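Baskets, angles and a very stubborn planner

April 11, 2023
by Raghda Tannous

I've spent most of this week arguing with a bit of software over which way round a basket is. You'd think that would be an easy one! It's a rectangle, it has long sides and short sides, you find the long side and off you go. That was my thinking too when I told everyone I'd have the new pose code in Fludby by lunch.

Fludby is our planner, for anyone who's new. It takes a list of things on the table, each with a position and a turn angle, and decides which arm goes for what and in which order. The list comes from Mekby, the bit that looks at the camera pictures, and Mekby is mine, so when the list is rubbish I'm the one who gets the messages.
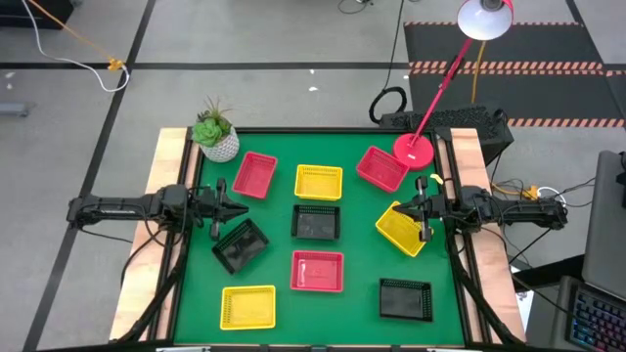
Last updated in May: fixed a muddle over which camera I meant

The first trouble is that a basket turned by half a circle looks the same as one that hasn't been turned at all. My code would say 80 degrees, then on the very next picture it would say minus 100, and both are perfectly good answers if you're a basket. Fludby didn't see it that way. It thought the thing had spun round on the spot, threw out its plan and started a new one, and then the angle flipped back and it started again. The arm just sat there having second thoughts.

The fix is two lines. Fold every angle into half a circle before you compare them, and measure the gap the short way round. I wrote it, was very pleased with myself, and then found I'd folded them in Mekby but not in the bit of Fludby that remembers the last answer. So that was another afternoon.

Black baskets are their own story. Red and yellow come out beautifully against green (I could probably do those with a colour threshold and a cup of tea), but the black ones get muddled with anything else that's black, and the grippers are black, and so are the arms and the border of the table. From the overhead view it was happily gluing a basket and a gripper together into one long shape and giving me the angle of that. I've now got it masking out the arms first -- we know where the joints are, so we can draw the arms into the picture and tell Mekby to ignore those pixels. 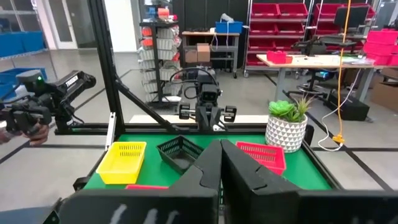

Yellow, black and red, seen past the fingers of one of the wrist cameras.

Masking helps a lot, but it leaves holes. If a gripper is right over a basket then half the basket has gone missing, and a half basket gives you a half-baked angle. What I do now is keep the last good answer for as long as something's in the way, and only let go of it when enough of the rim is showing again. "Enough" is a number I made up. It's 69 per cent at the moment. I tried rounding it to 70 for neatness and one of my test recordings failed, so 69 it is, and please don't ask me to defend it in a meeting. 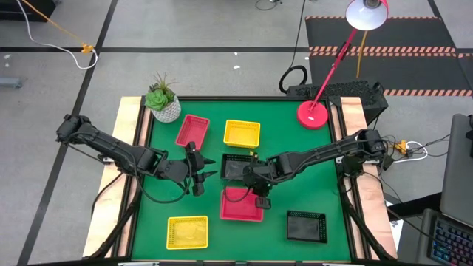
The other thing I've changed is how the two arms share the middle of the table. Fludby used to treat the centre as one big locked room: one arm in, the other waits outside. Safe, but so slow. Now each planned move claims a thin slice of space and gives it back bit by bit as the arm leaves, so the second one can start moving much sooner. I ran 4,000 made-up layouts through it overnight and got 11 where both arms politely waited for each other for ever. Ten of those were the same bug, a claim that was never handed back after a cancelled move. The last one I still don't understand, and I've saved the layout so I can poke at it.

While I'm moaning, clear plastic! Mekby has no idea about it. A shiny bag gives it a grey smear and a see-through lid gives it next to nothing, and if you ask whether a basket is empty it will tell you yes with great confidence. For now I've added a third answer, "not sure", and Fludby treats that as full. It makes for some odd plans, but I'd much sooner have an odd plan than a confident wrong one.
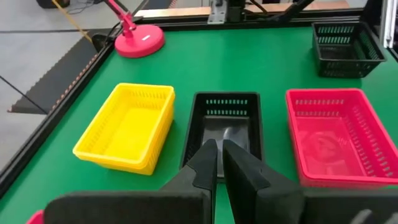 Raghda Tannous

A few of you asked how I look at all this without going mad. I use Stitent, our little replay viewer, which lines up the wrist and head cameras on one timeline and draws Mekby's guesses over the top. I added a key last night that jumps straight to the next moment the angle changes by more than it should, and I wish I'd done it a year ago -- I'd been dragging the slider back and forth with my nose on the screen.

Next up is the wrist view. At the moment it only gets used for the last bit of the approach, and I'd like it to be able to overrule the head camera when the two disagree. I have a branch with that half done and it currently crashes if you cover one lens with your hand, so give me a few more days before you pull it.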